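Home | Syllabus | Handouts | Lab Hours | Contact

Handout: The Pick-Up-the-Room Task

Okay, so you've all read the manipulation chapter and you've all done the block stacking, and now we get to the part of the course I look forward to all year. The Pick-Up-the-Room project! Two arms, one trash bin, a floor with stuff on it. I know it sounds like a chore (it is a chore, I have teenagers), but it pulls in nearly everything we covered since May: grasp planning, reach limits, choosing which arm does what, and knowing when to give up and try again.

We work in the Bredside room, with the bed on one side and the sofa on the other. Please read this before you sign up for a slot, and bring it with you.
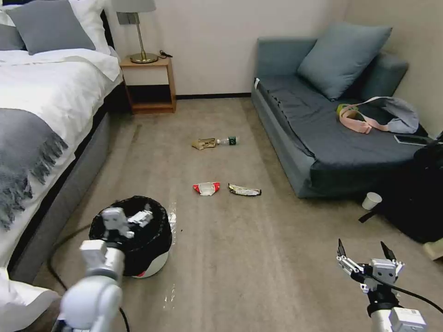
Last changed: December 26, 2020, by Zainab Mohammed

What counts as trash

Bottles, wrappers, crumpled paper, paper cups. If it's on the carpet and you'd throw it out at home, it goes in the bin. Bags, phones, straps and anything up on the sofa do not go in the bin, and the bedding certainly doesn't. I take points off for that, and so will your conscience.

Pay attention to how different the pieces are from each other. A bottle lying on its side has a nice round body but it likes to roll when a fingertip touches it off-center. Foil snack wrappers are nearly flat, and they're shiny, so your depth readings can get silly. Crumpled paper is my favorite, because there's almost always a fold or a point sticking up that you can pinch. Look for that first!

Which arm?

My own habit is to let the left arm look after the bin side and send the right one out into the middle of the floor. You don't have to copy me. If your group wants to do a handoff, go for it, but write down why in your plan, and remember that two grippers over one bin is a very good way to have them meet.

Watch the cables too. They loop further than you think when an arm stretches out, and a loop that looked fine at the start can end up draped over something by the end.

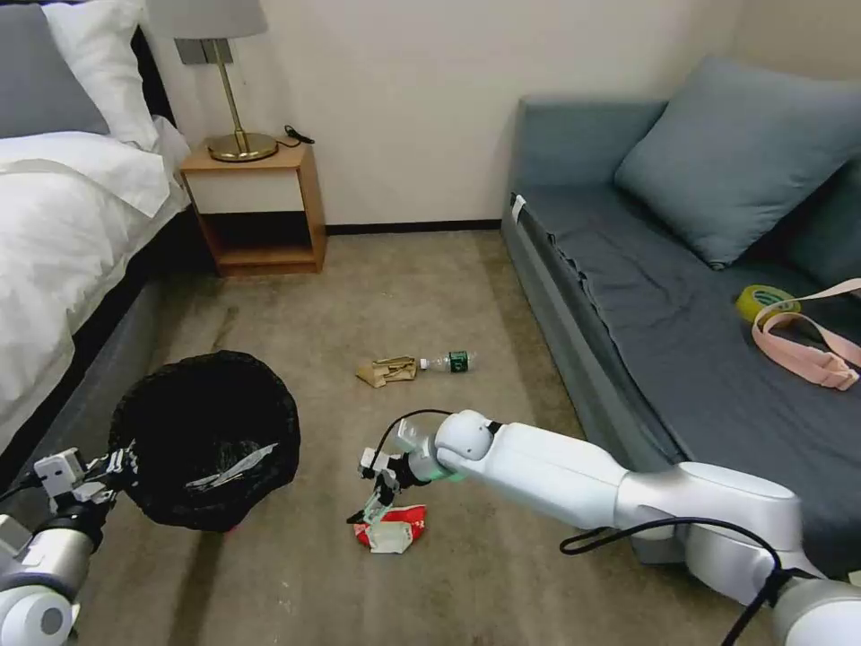 Right gripper over the red package, left gripper at the rim of the bin.

Approach, then stop, then close

Most groups rush this bit. I want a clear pause above the item before the fingers go down. In the Lodhi exercise (the one with the sponge, you'll remember) a lot of you went straight from travel to grasp and pushed the thing along the table. Same problem on carpet, only now it's slower to notice.

When two pieces lie close together, say the paper and the bottle, pick one and commit. Trying to scoop both is tempting and I've yet to see it go well — you usually end up with neither.

What to hand in

Your written plan, your log from the Zaronura recorder, and a short reflection. Each group gets 3 runs and you choose which one I grade. Keep the log under 4,000 lines, please. Last year's longest plan was 884 words and I'd be happy with half that. The whole project is worth 40 points.

Groups moving on to the Stamow assignment afterward can reuse their grasp code, just say so at the top of the file.

Questions go to me by email or catch me in lab hours. I'm usually the one under the desk looking for an adapter.

Filed under: Handouts, Robot Manipulation, Group Projects

Contact the instructor | © Zainab Mohammed | Back to top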